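Ineck (instrument)

The Ineck is a fretless plucked lute with five strings, developed in the town of Talness by the luthier Selim Bilgin. It is tuned an octave below the common long-necked lute and is used mainly as an accompanying instrument in small ensembles. Players and dealers also call it the Talness bass lute.

Construction

The body is built from bent ribs glued edge to edge over a mold. The standard model has a scale length of 670 mm and a flat spruce soundboard with a single round hole. The neck is maple and joins the body with a dovetail. Tuning pegs are set in a slotted head that bends back from the nut. Early instruments used gut for the two highest strings, and later ones use nylon throughout, with wound strings in the bass.

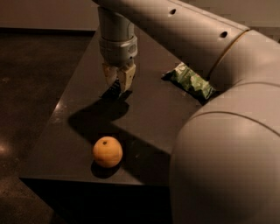
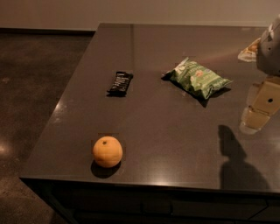

Playing technique is taught from a short method book by Shafiq Bhattacharjee, first issued by the Andham workshop. The right hand plucks with the thumb and two fingers, and a plectrum is used only for dance pieces. Bhattacharjee describes the left hand position by means of a round object: the fingers should curve as they would over an orange resting on a tabletop, with the palm held clear. The same chapter covers shifting, which is done with the thumb leading. Exercises in the first part stay within the lowest position and use open strings as reference pitches.

Variants

The Çınar model has a shallower body and a shorter neck. It is louder in the middle range and weaker in the bass, and is usually played standing with a strap. A version with a pickup under the bridge was made in small numbers. The Andham workshop numbered its instruments in one series across all models; number 999 was the last with friction pegs, and number 3540 is the highest recorded.

Repertoire

Most written music for the Ineck consists of arrangements. Parts are notated in bass clef at sounding pitch, although older manuscripts use tablature with the lowest string on the bottom line.

See also: Lute; Fretless bass; Plucked string instruments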